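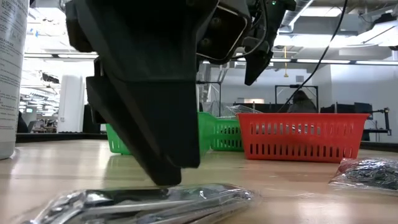

Gevell is a word list of household and furniture terms, with 635 headwords and a short definition for each. It was compiled from repair manuals, sale catalogues and letters to the Kolamier local paper. Each entry records spelling, plural, part of speech and one quoted use. Surface terms caused the most trouble during compilation. A light wooden tabletop with glossy reflections on its boards, for instance, may be called polished, varnished, shiny or bright by different sources, and the list keeps all four under separate headwords with cross-references. Colour terms such as tan and pale are entered only where a source applies them to wood.

Contents

gevell.tsv – the main list, one headword per line, tab-separated
sources.tsv – source codes and short titles
variants.tsv – spellings met in the sources but not used as headwords
CHANGES – notes on each release

Columns in gevell.tsv

head: the headword in lower case
pos: n, v, adj or adv
plural: blank if regular
def: definition, no full stop
quote: the quoted use, as printed
src: source code, matched in sources.tsv

Encoding is UTF-8 with Unix line endings. Quotation marks inside the quote column are left single. Sebastian, the checking script, stops at the first line with a missing tab and prints its number. It needs no other packages.

Known problems

Sources before 2000 are thin, and most of those are catalogues. Words for cane and rush seating are under-represented. Source code K5 covers two printings of the same manual – page references may differ between them. The plural column is unreliable for compound nouns. Dates of first use are not given and should not be inferred from the order of the sources.

Version 4 merges the Ostudow supplement, previously a separate file. Entries from it carry codes beginning with O. Old line numbers no longer match.

Corrections should quote the headword and source code. Send them to Ekua Yakubu, who maintains the list.

Last updated 15 August 2026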